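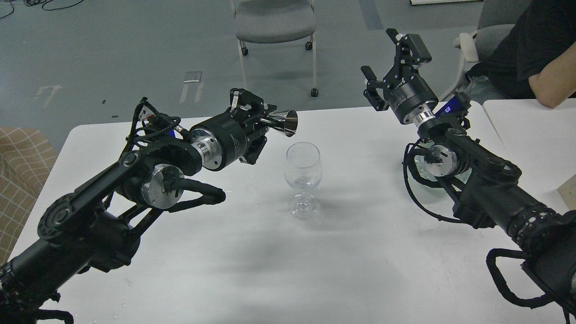 Hartley Stemmed Wine Glass, Short Stem

We've sold a good many wine glasses over the years, and the Hartley is the one that keeps finding its way back to our own table. It's a clear, plain glass with a nicely rounded bowl, a short, thick stem and a flat round foot, and it feels reassuringly steady when you put it down after a long supper (or halfway through one!).

Elsie Wainwright, who chooses our glassware, wanted something you could use on a Tuesday-sort-of evening as well as for company, and we think she's got it just right. The shorter stem fits more easily into the cupboard, and the bowl is roomy enough to get a cloth inside for a proper polish.

If you like to decant, do have a look at our metal funnels too – they're lovely for pouring a bottle into a carafe without dribbles down the side.

Sold in boxes of 6 or 12. Product code 302.

Care: wash by hand in warm water, rinse well and stand upside down on a soft tea towel. Drops left inside the bowl can dry to a mark, but a little white vinegar in the rinsing water will usually shift them.

Delivery is free on orders over £80. Single replacement glasses can be ordered from our Darnville shop, so do ring and ask for Imogen.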